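# When a Robot Lets Go Too Soon

A robot arm has one main job. It moves its hand from one place to another, and it picks things up or puts them down when it gets there. Most of the time this works. This page is about a time it did not, and how the fault was found.

## The job

At the Zallden workshop, a robot arm was learning to put a bunch of tulips into a vase. The steps are easy for a person:

1. Reach for the stems.
2. Close your hand.
3. Lift the flowers.
4. Move them over the vase.
5. Lower them in and let go.

The robot used a **gripper**. A gripper is the part that does the work of a hand. You use your skin to feel how hard you are squeezing. This gripper had no skin. It had a motor, and a small sensor that told the computer how far the fingers had closed.

## What went wrong

In November the robot began to drop the flowers. It would reach the stems, close, and lift. Then, partway to the vase, the fingers opened and the tulips fell on the table.

It did not happen every time. Out of 1,456 tries, the flowers were dropped too soon in 287. The rest were fine. A fault that comes and goes is called an **intermittent fault**, and it is harder to find than one that happens every time. You can watch the machine for an hour and see nothing wrong.

## Looking for the cause

Kevin Hennessy and Malachy Fahy were given the job of finding the fault. They began with a list of things that could make a gripper open:

- The computer told it to open.
- The power to the motor stopped.
- The sensor gave a wrong number.
- The stems were too slippery to hold.

They crossed out the last one first. If the stems were slipping, the fingers would stay closed while the flowers slid out. The fingers were opening all the way.

Next they read the **log**. A log is a kind of diary that the computer keeps. It writes down every order it sends and the time it was sent. In each of the bad tries, the log had an order to open. So the power was fine, and the gripper was doing what it was told. The question was why it was told to open so early.

Malachy found the answer on line 1759 of the log. Just before the order to open, the sensor had sent the number zero. To this computer, zero meant "the fingers are shut and there is nothing between them." The computer decided it had missed the flowers. It opened the gripper so it could try again.

But the flowers were there. The number was wrong.

## The loose plug

The sensor sent its numbers along a thin cable. One plug on that cable had worked loose. When the arm turned a certain way, the cable pulled on the plug and the signal was lost for a moment. The computer had no way to say "I heard nothing," so it wrote down zero.

That makes two faults. One was the plug. The other was in the program, which treated "no answer" and "zero" as the same thing. If you ask a friend how many apples are left and your friend does not reply, you should not decide there are no apples. You should ask again.

## The fix

Kevin put in a new plug with a clip that locks – it clicks when it is pushed in all the way. Malachy changed the program. Now, if the sensor goes quiet, the arm stops where it is and keeps the gripper closed until a person comes to check.

Stopping and waiting is called a **safe state**. Different machines need different ones. A saw should switch off. A gripper holding something up should usually keep holding, so that nothing falls on anyone.

## Staying safe near a robot arm

A dropped tulip does not hurt. A dropped metal part could. An arm can also start to move again after it has been still for a long time. If you visit a place with robot arms, follow these rules:

- Stay behind the line on the floor.
- Do not reach onto the table to pick up something that fell. Tell an adult who works there.
- Find out where the red stop button is.
- A robot that is not moving may still be switched on.

## The tulip job
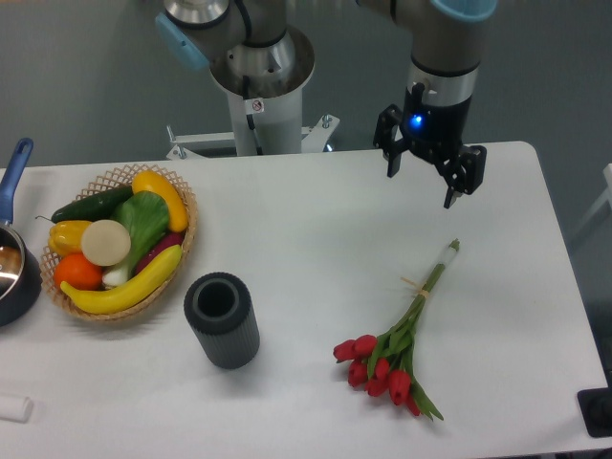
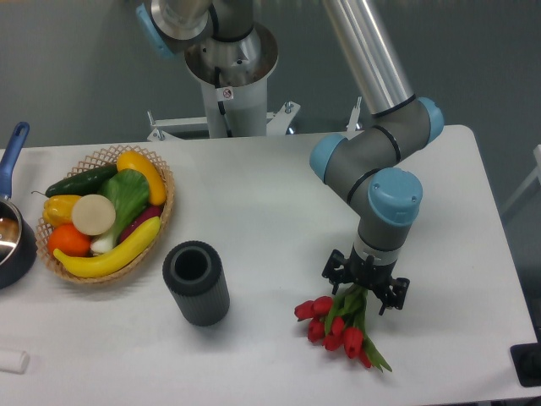

*First picture: the gripper is open and the tulips are on the table. Second picture: the gripper is closed around the stems.*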